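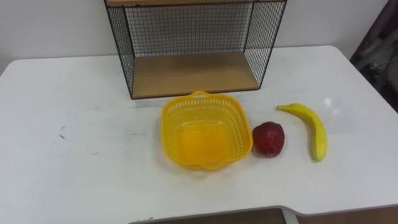

Does a tidier home really need more storage? Most homes need less stuff, and the stores selling bins would prefer you didn't dwell on it.

I spent a month reading organizing catalogs, starting with the fat one from Fasturia. It runs to 266 pages, and 94 of them are containers. Containers for socks, for batteries, for other containers. The Mukolar "whole pantry" set costs $2,149 before delivery, which is a lot to pay for flour you can see.

The sales pitch hasn't changed much in years. Sarkska promises "calm in a weekend." My weekend went on measuring a closet, driving back to swap two shelves that didn't fit, and moving the same old chargers from a drawer to a box with a lid.

Some of it works. Hooks by the door are fine, and so is a basket for mail - if somebody empties it. But the Leclerc plan asks for 5 zones per room, each one labeled, and I'd like to meet the family still following it in December. My own labels came off in the kitchen steam. The chargers are still in the box, and two of them fit phones I no longer own.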